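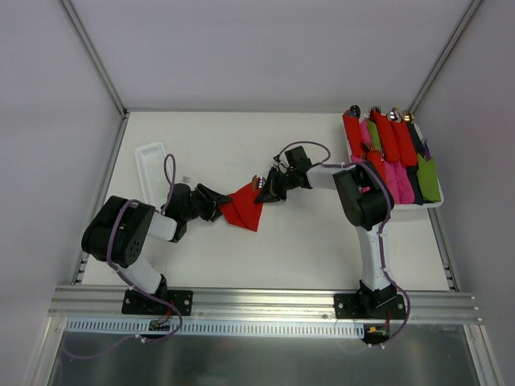 So we have a cat now. I know, I know. I said after Biscuit that I was done for a good long while, and I meant it, and then in January my neighbor Gwenllian sent me a blurry picture of a gray tabby sitting under her porch steps with the caption "yours?" and well, he is now!

His name is Pickle. He weighs next to nothing, he has a notch out of his left ear, and he hates the vacuum, the hair dryer and my brother-in-law, in that order.

A few of you asked how we went about it, so let me back up. Before I let myself get attached (ha) I took him over to the vet in Judbridge to be scanned for a microchip. They found one! I was happy and also a tiny bit crushed, if I'm being truthful. But the number came back registered to a phone line that had been disconnected, and the address was an apartment building two towns over where the manager had never heard of the person. Brittany at the front desk tried the backup email too and it bounced.

We put up flyers anyway. I posted in every lost pet group I could find, one of which has more than 2000 members, and I got a lot of kind messages and one very long one from a man who was sure Pickle was his orange cat. Pickle is gray. I was polite about it.

The shelter had me fill out a found-animal report and keep him through the hold period, and after that they signed him over to me. The vet bill for that first month (shots, worming, one bad tooth) came to more than I'd planned on, so the new couch is going to have to wait.

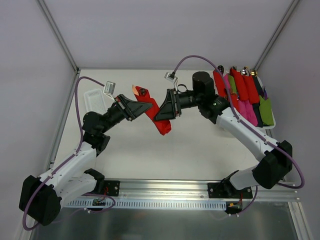 Red cloth between two grippers.

Please, please go check your own pet's chip info. I did ours the same night and found out that our old dog's record still had my maiden name and a landline from two houses ago, so I'm in no position to scold anybody. It took me 3 minutes to fix on the website once I'd dug out the paperwork. Add a second contact while you're in there, somebody who picks up the phone. Mine is Nimal, who answers on the first ring at all hours and always sounds delighted about it.

Also, if you find a cat, ask the vet whether they charge for a scan before you assume they do. Ours didn't, and they let us walk right in.

As for how he's settling: he spent the first week behind the dryer and came out only for sardines. Now he sleeps on my feet and yells at 5 in the morning outside the bathroom door. He's learned to open the bottom kitchen cabinet, so the treats have moved to the top of the fridge, and last night I caught him sitting on the counter, staring up at them.

I'll do a post on introducing him to the dog once we get past the hissing through the baby gate. If any of you have been through that with an older dog, leave me a comment, I'll take all the advice I can get!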